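Teleop data collection > Bimanual setups
Thread: Cords are eating my episodes - how do you all script small appliance tasks?

sandbar_kev
Posted 2025-05-06

I've been recording demos on a two-arm table for a while now, mostly blocks and cups and the usual stuff, and this month we moved on to small appliances. Hair dryers, to be exact. I figured it would be a fun change. Grab the dryer, move it, put it down, repeat. Well.

The dryer is fine. The cord is a nightmare. A cup is in the same shape every time you pick it up. A dryer has this long floppy tail that does whatever it wants, and every time I reset the table it ends up lying some new way. I did 131 episodes last week and I threw out a lot more than I'd like to admit, mostly for the cord dragging something else across the table in the middle of a good run.

What I'm trying to work out is how much I should control. Do I coil the cord neatly before each episode? Toss it and let it land? I've been doing a bit of both depending on my mood, and I'm starting to worry that's the worst choice of all.

Other things on my mind, in no order:

Two dryers on the table or one? I like having a second one for variety, but the cords find each other.

Do you leave other tools in the workspace? I've been putting in pliers and a tool case as clutter.

How long do you let an episode run before you call it? Mine are creeping up.
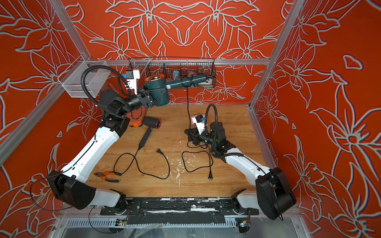 Anyway, the arm that grabs is doing okay. My bigger problem is the second arm. Half the time I don't have a job for it and it just hovers, and then I look at the replays and the hovering is different every time. I'm guessing a policy will happily learn my fidgeting. Do you park it? Give it something to hold?

Any advice welcome, I have a whole table of stuff to get through by August and I'd rather fix my habits now.

mossy_gearbox
Replied

Toss the cord and let it land. I feel strongly about this one! If you coil it neatly every time you'll get a policy that works great on neatly coiled cords and falls apart the first time somebody uses it in a bathroom.

We went the tidy route on our first appliance batch at Urnotham and regretted it. Success rate on the bench looked lovely. Then a coworker set the table for an evaluation, she didn't know we had been coiling things a certain way, and the arm went straight for a loop of cord where it expected a handle. We re-recorded the lot.

On the idle arm: park it. Pick a pose, save it, start there and end there.

Dragica Jurić
Replied

I'm going to disagree with mossy a little. Tossing the cord is right for the final dataset but I wouldn't start there. If you're still learning the task yourself (and it sounds like you are, kev, no offense meant) then your own driving is adding plenty of noise. Do a tidy block first, get your grasps consistent, then loosen up the cord once your hands know what they're doing.

What I do is keep a reset card taped up next to my chair. Mine for corded things reads like this:

Dryer anywhere in the middle third, any rotation
Cord dropped from hand height, not placed
Plug end must be on the table
Clutter moved every 5 episodes
Second arm at home pose unless the task line says otherwise

The line about the plug matters more than you'd think. If it slides over the front it pulls the whole cord with it and you end up driving against a weight the cameras can't really see.

And please write down which block was tidy and which was loose. I had to sort that out after the fact once, by scrubbing through video, and it took me two days.

sandbar_kev
Replied

None taken, I am absolutely still learning it lol. My grasps on the handle are all over the place. Sometimes I come in from above, sometimes from the side, and when I'm tired I just grab the barrel and hope.

I like the reset card. Mine lives in my head, and that probably explains a lot.

mossy, when you say you re-recorded the lot, did you try mixing the tidy stuff back in afterward? Or did it go in the bin?

mossy_gearbox
Replied

Mixed it back in at a low weight. Didn't hurt, didn't help much that I could see. But we changed the gripper fingers in between too, so take that with a big grain of salt.

Grabbing the barrel isn't wrong, by the way. If the handle is under the cord, the barrel might be the better grasp. Just don't do it out of laziness on the runs where the handle is wide open. The policy has no way to tell "I had a reason" from "it was almost lunch."

plinth88
Replied

Unpopular opinion, cut the cords off. Snip them at the base, tape the end, done. You'd get three times the episodes per day and the grasping part would be learned properly. Then do a smaller corded set later on for fine-tuning. I've done this with irons and with a desk lamp.

Dragica Jurić
Replied

plinth, I really don't like that one. The cord changes how the thing sits. A dryer with its cord on lies at a different angle, the handle gets pushed up or rolled over by the stiff bit where the cord comes out. Cut it and you've got a different object. Fine if all you want is a dryer-shaped toy.

plinth88
Replied

It's a different object the way a mug without a tea bag is a different object. You'd be surprised what transfers. But sure, depends what kev wants out of it. Kev, what IS the task? You said "grab it, move it, put it down" but where does it go?

sandbar_kev
Replied

Fair question, I was vague. The task line says "pick up the hair dryer and place it at the back of the table." There's a second version where it's supposed to end up with the nozzle pointing a certain way, and I've been avoiding that one. We got the task list from the people at Takau we share data with, and it's short on detail.

I'm not cutting cords, sorry plinth. They want the objects whole, and I'm kind of on Dragica's side anyway. The way the cord props up the handle is exactly where I lose time.

mossy_gearbox
Replied

"Pick up the hair dryer" with two dryers on the table is going to bite you. Which one? If the line doesn't say, you'll pick whichever is easier to reach and your label is ambiguous in every single episode. Either name it by color or take one off the table.

sandbar_kev
Replied

Oh no.

Yeah. I've been picking whichever was easier to reach.

Dragica Jurić
Replied

That can be saved! Go back and relabel with the color in the line. It's dull but it's only text, you're not driving anything again. Then from now on, decide before you start and type the line first. I even say it out loud, which my officemates love.

After that the two dryers become a plus. You've got a target and a distractor of the same kind, with cords in the way of each other. That's a decent hard set if it's labeled right.

tern_and_bolt
Replied

Been reading along, I drive a similar setup for Distum. Couple of things for the hovering arm.

I used to park mine and I've gone off it. With a long cord, the second arm has a perfectly good job: pin the cord or lift it clear while the first arm moves. People do this with their other hand without thinking. So I record two kinds of episode, one where the second arm never leaves home and one where it handles the cord, and the task line says which. What I don't allow is anything in between, where the arm wanders over and then changes its mind.

Pinning is tricky to drive. Come down slow, close on the cord a little way back from the dryer, and leave slack between the two grippers. If it pulls tight you'll twist the dryer right out of the other hand. I dropped mine maybe every third try when I started.

For length, I cap at 20 seconds for a plain move and I'm strict about it. If I'm past that I've usually fumbled, and the fumble is the part I don't want copied.

mossy_gearbox
Replied

I'd keep some fumbles. Not the flailing, but a missed grasp followed by a clean second try is gold. Without any of those the policy misses once and then closes its fingers on air forever.

tern_and_bolt
Replied

Sure, but I record those on purpose, as their own block. A recovery I planned looks very different from one where I was panicking.

sandbar_kev
Replied

This is a huge help, thank you all. So my plan is: relabel the old stuff by color, write a real reset card, do one tidy block to get my handle grasps under control, then drop the cord from hand height and take what I get. Second arm stays home until I've got that going, and after that I'll try the pinning thing.

I'm also going to pull the pliers for the tidy block. I snagged a cord on them twice yesterday.

plinth88
Replied

Leave the pliers in for the loose block though, that's good mess. And post your numbers for tidy vs loose when you have them, I still say you'll wish you'd cut one.

Dragica Jurić
Replied

Kev, if you want my reset card as a file, message me and I'll send it over. It has a version for kettles too, with a note about lids.

sandbar_kev
Replied

Messaging you now. Kettles are next on the list.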